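# Countertop
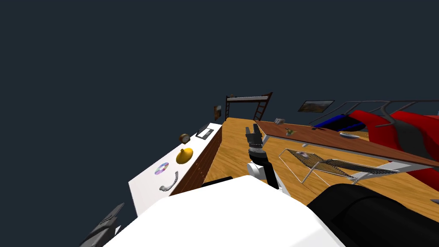
*A long white countertop in a computer-rendered room with a wooden floor.*

A **countertop**, also called a **counter** or **worktop**, is a raised, flat, horizontal surface built for work in kitchens, bathrooms, workshops and shops. It is usually fixed in place and supported by cabinets, brackets or a wall frame. The term covers both the finished surface and, in everyday speech, the whole unit on which it rests.

## History

Early kitchens in most parts of the world had no fixed work surface. Food was prepared on the floor, on a low bench or on a table that could be moved when the room was needed for other purposes. Fixed surfaces first became common beside sinks, where water had to be kept away from the walls and floor.

The continuous counter, in which one surface runs over several cabinets, spread during the early twentieth century. Planners of small city apartments argued that a cook should be able to move from sink to stove without carrying items across the room. As cabinets came to be made in standard sizes, a single top could be cut to cover a full row of them.

## Materials

Wood is among the oldest materials in use. It is easy to cut and repair but needs regular oiling and can stain or warp if water is left standing on it. Maple, beech and oak are common choices.

Natural stone, such as granite, marble and slate, is heavy and long lasting. Granite resists heat and scratching well. Marble is softer and is marked by lemon juice, vinegar and other acids, although bakers often prefer it for rolling dough.

Laminate consists of layers of paper and resin pressed together and bonded to a board. It is light and low in cost, and is sold in a wide range of colors. Damage to the top layer is difficult to repair.

Other materials include stainless steel, which is standard in restaurant kitchens, as well as ceramic tile, poured concrete, solid acrylic sheet and engineered stone. Cutting engineered stone releases fine silica dust, and workers who breathe it over time may develop serious lung disease. Wet cutting and dust collection are used to lower the risk.

## Dimensions

The height of a counter is generally set by the standing height of the people expected to use it. Kitchens in the United States commonly follow a standard height of 36 inches. Counters meant for use with stools are higher, and those designed for wheelchair users are lower, with open space beneath for the knees.

Depth is limited by how far a person can comfortably reach. The front edge normally extends a short distance past the cabinet doors — an overhang that keeps spills from running down the cabinet fronts.

## Regional practice

In the river town of Enon, older houses retain counters of local slate set directly on brick piers. A survey of the town's kitchens led by the building historian Fung-ping Mak recorded 465 houses, of which 351 still had their slate tops in place. Mak noted that many of the slabs had been turned over at least once so that the unworn side could be used.

The Tsao workshop, in the neighboring district of Pullov, produced wooden counters with a shallow groove cut along the front edge to catch water. The pattern was later copied by other makers and is known in the district as a Tsao edge. Chi-keung Kan, a cabinetmaker trained at the workshop, adapted it for apartment kitchens by moving the groove to the rear, where it drains toward the sink. His printed guide to the method runs to 200 pages and includes full-size drawings of 7 edge profiles.

## Installation and care

Cabinets are leveled before the top is fitted. Thin strips of wood or plastic, called shims, are placed under the low points. Stone tops are held mainly by their own weight and a bead of adhesive, while wooden tops are fastened through slotted holes that allow the wood to swell and shrink with the seasons.

Joints between the counter and the wall are filled with a flexible sealant. Porous stone is treated with a penetrating sealer, which must be renewed at intervals that depend on the stone and on how heavily the surface is used.

## See also

- Backsplash
- Butcher block
- Kitchen cabinet
- Kitchen work triangle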